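Thursday at the Soltow open day

I'd been meaning to go to the Soltow open day for years and always found out about it the week after. This time my neighbour stuck the leaflet through my door in May, so off I went on the 20 bus, with a flask and a cheese roll, feeling like I was on a school trip.

The place is bigger than it looks from the road. You sign in, you get a sticker (mine fell off in the first corridor) and then you're free to wander, although if you're sensible you tag on to one of the tours. Ours was led by Cengiz Ekinci, who talks at a terrific speed and walks even faster. We lost a couple from Driteo at the first staircase and I don't think they ever caught up!

First stop was the Flelov room, all shelves and drawers and labels in tiny handwriting. I could have stayed there all morning. Then the Başaran workshop, and that's where I got properly stuck. I do love a good worktable, and there was a lovely pale one in there, light beige with the grain showing. I've been after something that colour for my kitchen for ages and I'm afraid I was looking at the wood when I should have been listening to Cengiz. The thing being handled on it was small, white and orange, and the orange really sang out against all that pale wood. I stood there far too long – the rest of the group had gone on to the stores and I had to trot after them.

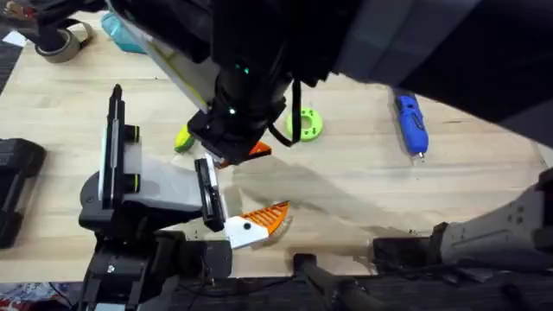

Tea, cake and getting home

The canteen was open to visitors and did a very decent lemon drizzle. Tea was from an urn and strong enough to stand a spoon in. I shared a table with a retired joiner and we had a long talk about oiling tabletops versus varnishing them (he's firmly for oil, two thin coats and plenty of patience). He'd come for the Flelov room as well and was cross that the drawers had been locked.

If you're going next year, get there before eleven. By noon there was a queue for the tours right back to the gate, and Cengiz told us they'd had around 2000 visitors the year before. Wear flat shoes too, as there are a lot of stairs. Parking looked hopeless, but the bus stops just outside and I was home in time to measure up the kitchen.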